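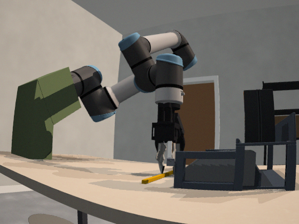
About the Wandale School Robotics Club

Wandale School Robotics Club is open to pupils in Years 9 to 13. It was started by Renata Torres Troncoso's design and technology department with 5 pupils and one second-hand kit, and now has 22 members across two groups. We meet after school in the computer room on the first floor, from 3.30 until 5.

Most of our work is done in simulation. Members learn to move a jointed arm in a virtual room, bring the gripper down over an object on the table and write a program that repeats the move. New members begin with a single object, such as the yellow stick. Later tasks ask them to plan a path that keeps the arm clear of other things standing on the table, such as the navy frame. Programs are written in Python. You do not need to know any before you join.

Each task has a short written brief and a mark sheet. A program is run 80 times with the object moved slightly each time, and the results go in the member's logbook. We ask for the failed runs to be written up as well as the good ones. Older members check the logbooks of younger ones at the end of each half term.

The senior group enters the Rovness Schools Challenge every year. Teams are given the table layout in advance but not the starting positions, and have 300 seconds to complete as many tasks as they can. Last year our team was Brenda Espinoza, Aurélien Gautier and Lakmal Thambiah, all then in Year 12. They finished fourth in the simulation class and lost most of their points on the stacking task. Brenda now runs the beginners' table with help from Year 11.

Staff

Renata Troncoso, Head of Design and Technology, is in charge of the club. Gervasio Ledesma teaches computing and looks after the software, the shared folders and the logins. If your login has stopped working, see him before the session and bring your pupil number.

Joining

New members are taken in September. There is a waiting list for the junior group and places are offered in the order that names are received. The senior group has spaces at present. There is no charge, apart from the coach fare for the Challenge. Forms are kept at the school office and should be signed by a parent or carer.

Page last updated 16 February 2026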